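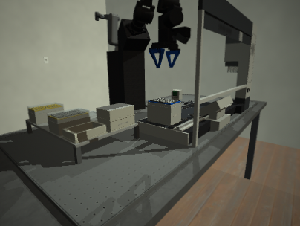

Surely the rules should come after the robot has done some work, was Brenda Stockdale's comment on our last report, and we have been chewing on it ever since! She has a point. Rules written at a desk tend to be rules for a desk. So for this stretch of the Serdale project we changed the order: every rule in the good practice guide now has to be tried in the simulated lab before it goes into the draft, and it has to be tried by someone who didn't write it.

It has been the best few months of the project so far. The arm and the pipetting machine now share one deck in the simulation, and that shared bit of deck is where nearly all the interesting arguments happen. Who has right of way over a tip rack? What does the arm do if it's told to fetch something while the pipetting head is still moving? We had answers to both in draft 1 and they didn't agree with each other.

Where the guide stands

Draft 2 is finished and has gone to our partners at Prarnthorpe and Bikotholm. It has 10 rules, and six of those have been through the full set of trials. The other four are waiting on changes to the simulation, mostly to do with how lids behave when they're lifted at an angle (lids have eaten far more of our time than we planned for, and we'd do it again).

The rule we are proudest of is the one on waiting. The arm has to stop well above any rack or plate until it has a clear "deck free" message from the machine, and a missing message counts as a no. It sounds obvious, but draft 1 let the arm carry on after a short pause, and Imelda Bautista's trials showed how easily that puts the fingers and the head in the same place. We ran 2,981 trials on this rule alone, with messages delayed, dropped or sent twice, and the new wording held up in all of them.

Close behind it is the rule on shelves and parking spots. Anything the arm may pick up must have a named place, and the place is written down with the direction the arm comes in from. Before, we only wrote down the position. Two labs could follow the guide to the letter and still have the arm coming in over the top of a gantry in one and from the open side in the other.

We also threw a rule out. It asked for the gripper to be checked by eye before each run, and people at both partner sites told us it would be ticked without looking by the end of the first week. It has been replaced by a short test move at the start of the run, open and close over a clear spot, with the result logged. Much happier with that.

What hasn't gone so well

The section on handing over between people and robots is behind. A simulation is wonderful for timing and reach, but it can't tell us whether a tired person at the end of a shift understands a warning. We need real benches and real staff for this, and the visit to Bikotholm slipped because their bench was being moved. It's now set for August.

The word list is also a mess. "Deck", "bench" and "table" are still used three different ways in the draft. Imelda is going through it page by page.

Money and next steps

Spending is on plan. We would like to move the unspent part of the travel line into computer time, so the four remaining rules can be tried to the same depth as the first six. A short note asking for this is attached separately.

After Bikotholm we start draft 3, with the D'Amico checklist folded in as an annex so that a small lab can use the guide without reading the whole thing first.

Shared 6 times

2 comments

Prarnthorpe bench team
Really glad the eye check has gone. Could the log from the test move include the gripper opening width as well as pass or fail? We'd use it.

Brenda Stockdale
Thank you, I take it back about the order. Happy to look at the travel request once I've got the note. Please keep the failed wording from draft 1 somewhere in the guide, other labs will want to see why it changed.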